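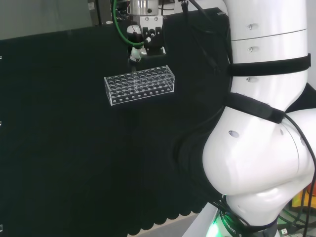 Fig. 13 - Bras blanc, sangles noires à hauteur de l'articulation.

4.5 Publication de la liste des candidats admis

La présente section décrit la publication des résultats définitifs d'un concours de recrutement dans le module Résultats d'Evden. Elle suppose que les notes de l'épreuve écrite et de l'entretien ont été saisies et verrouillées (voir section 4.4).

Droits requis : profil Gestionnaire de concours ou Administrateur. Le profil Correcteur donne accès à la consultation seule.

1. Ouvrez le menu Concours, puis sélectionnez la session concernée. L'état affiché doit être « Notes verrouillées ».

2. Cliquez sur Résultats > Nouveau classement.

3. Saisissez le nombre de postes ouverts dans le champ Postes. La valeur maximale est de 400 par session.

4. Renseignez la note éliminatoire de l'épreuve écrite. La valeur par défaut est 45 sur 100. Les candidats dont la note est inférieure sont exclus du classement, quelle que soit leur note d'entretien.

5. Choisissez la règle de départage des ex æquo : note d'entretien, note écrite ou date de naissance. Une seconde règle peut être ajoutée avec le bouton +.

6. Cliquez sur Calculer. Le classement provisoire s'affiche dans l'onglet Simulation.

Remarque : le calcul peut être relancé autant de fois que nécessaire tant que la liste n'est pas signée. Chaque simulation est conservée dans l'historique avec le nom de l'utilisateur.

7. Contrôlez les lignes signalées en orange. Elles correspondent aux dossiers incomplets (diplôme non fourni, pièce d'identité expirée). Un dossier incomplet peut être admis sous réserve - cochez alors la case Réserve sur la ligne du candidat.

8. Indiquez la longueur de la liste complémentaire. La valeur 0 désactive cette liste.

9. Cliquez sur Signer. Le président du jury reçoit une demande de validation par courriel.

10. Après validation, définissez l'heure de mise en ligne et cliquez sur Publier.

ATTENTION : la publication est irréversible. Une liste publiée ne peut être corrigée que par un rectificatif (section 4.7), visible de tous les candidats.

Affichage public

La page publique présente le numéro d'inscription et le rang. Le nom apparaît uniquement si l'option Liste nominative a été activée à la création du concours. Les notes détaillées restent accessibles dans l'espace personnel du candidat.

Messages d'erreur

Code 41 : une note d'entretien est manquante. Retournez à la section 4.4 et complétez la saisie.
Code 45 : la somme des coefficients est différente de 100. Corrigez les paramètres de la session.

Pour les sites reliés à la passerelle Bedov, l'export des admis vers le logiciel de paie est lancé à 13 h. Un export manuel reste possible depuis Outils > Exports.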